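Kabelzug-Fehler

Als Kabelzug-Fehler (auch Leitungszugstörung, in der Werkstattsprache kurz „Zug“) wird in der Robotik eine Störung bezeichnet, bei der eine außen am Arm geführte Leitung durch die Bewegung der Gelenke auf Zug, Biegung oder Torsion beansprucht wird und dadurch die Signal- oder Energieübertragung beeinträchtigt ist. Betroffen sind vor allem leichte Arme in Zweiarmanordnung, an denen Greifer und Handkameras nachträglich angebaut wurden. Bei Industrierobotern mit Hohlwelle und innenliegender Leitungsführung tritt der Fehler seltener auf.

Abgrenzung

Vom Kabelbruch im engeren Sinn unterscheidet sich der Kabelzug-Fehler dadurch, dass der Leiter zunächst unbeschädigt bleibt. Die Unterbrechung entsteht am Steckverbinder, dessen Kontakte unter Last kurzzeitig abheben. Nach Entlastung ist die Verbindung wieder vorhanden, eine Durchgangsprüfung im Stillstand verläuft daher ohne Befund. Ein länger bestehender Kabelzug-Fehler kann in einen Kabelbruch übergehen.

Ursachen

Häufigste Ursache ist eine zu kurz bemessene Reserveschlaufe zwischen zwei Befestigungspunkten. Die Länge wird oft in der Grundstellung des Arms festgelegt und reicht in den Endlagen nicht aus. Daneben kommen in Betracht:

Kabelbinder, die unmittelbar auf der Drehachse sitzen und die Leitung dort einklemmen
Schlaufen, die in den Arbeitsraum des zweiten Arms hängen und von dessen Greifer erfasst werden
Steckverbinder ohne Verriegelung am Handgelenk
nachträglich montierte Kameras, deren Halter den freien Weg der Leitung verkleinert

Kabelbinder altern und verlieren an Klemmkraft. Überstehende Enden können sich an benachbarten Bauteilen verhaken und werden in den meisten Montageanweisungen bündig gekürzt.

Fehlerbild

Typisch ist ein kurzer Ausfall der Kommunikation mit dem Greifer oder mit einem Gelenkmotor, der nur in bestimmten Stellungen auftritt. Je nach Steuerung bleibt der Arm stehen, fällt drehmomentfrei ab oder führt den letzten gültigen Sollwert weiter aus. Der letztgenannte Fall gilt als der gefährlichste, da der Greifer auf die Tischfläche oder in den Weg des anderen Arms fahren kann. Bei Handkameras äußert sich der Fehler durch fehlende Einzelbilder oder durch ein eingefrorenes Bild.

Fall Tasby

Bekannt wurde die Störung unter Anwendern durch einen Bericht der Firma Telledia über den Versuchsstand Tasby. Dort kam es in einer Serie von 2.487 Greifzyklen zu 8 Abschaltungen, von denen 7 derselben Stellung des Handgelenks zugeordnet wurden. Die Steuerung meldete jeweils eine Zeitüberschreitung am Bus. Zunächst wurde die Ursache in der Software vermutet, und der Treiber wurde ausgetauscht. Die Häufigkeit änderte sich dadurch nicht. Erst eine Messung bei bewegtem Arm zeigte Kontaktunterbrechungen am Greiferstecker. Nach Verlegung des oberen Befestigungspunktes und Verlängerung der Schlaufe traten in der Wiederholungsserie keine Abschaltungen mehr auf. Der Bericht trägt das Datum 20.4.26.

Prüfung

Die Prüfung erfolgt bei verringerter Geschwindigkeit und freiem Arbeitsraum. Jedes Gelenk wird einzeln in beide Endlagen gefahren, anschließend werden die ungünstigsten Kombinationen angefahren. Während der Bewegung wird der Fehlerzähler des Busses mitgeschrieben. Das von Grernton veröffentlichte Verfahren sieht 6 Durchläufe je Arm vor. Manuelles Ziehen an der Leitung ist nur bei abgeschalteten Antrieben zulässig und ersetzt die Bewegungsprüfung nicht.

Abhilfe

Die Leitung wird beiderseits des Gelenks befestigt und dazwischen frei geführt. Der Stecker erhält eine eigene Zugentlastung. Das Modell Dương verwendet hierfür einen geschraubten Bügel am Unterarm. Steuerungsseitig wird empfohlen, bei Ausfall der Rückmeldung einen kontrollierten Halt mit gehaltener Bremse oder aktiver Lageregelung auszulösen.

Arbeiten am Tisch mit außen liegenden Leitungen und mit Greifern an einem flachen, dunklen Gegenstand 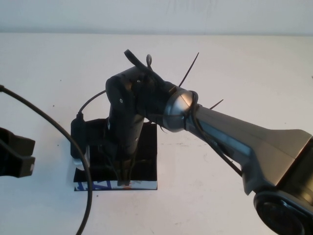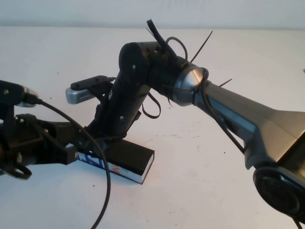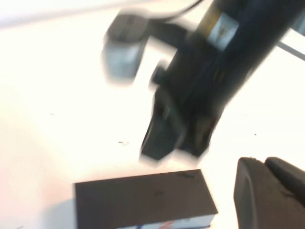
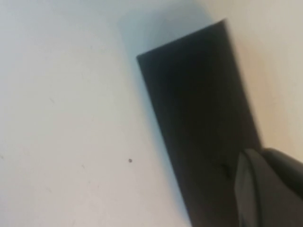
Diskussion

Halldóra Ragnarsson wendet ein, die Trennung zwischen Kabelzug-Fehler und Kabelbruch sei im Artikel zu scharf gezogen. Bei feindrähtigen Leitungen könnten einzelne Drähte bereits gebrochen sein, während der Übergangswiderstand im Stillstand noch im Sollbereich liege. Sie schlägt vor, im Abschnitt „Prüfung“ eine Widerstandsmessung unter Biegung zu ergänzen und die Angabe zum unbeschädigten Leiter auf den Beginn der Störung zu beschränken.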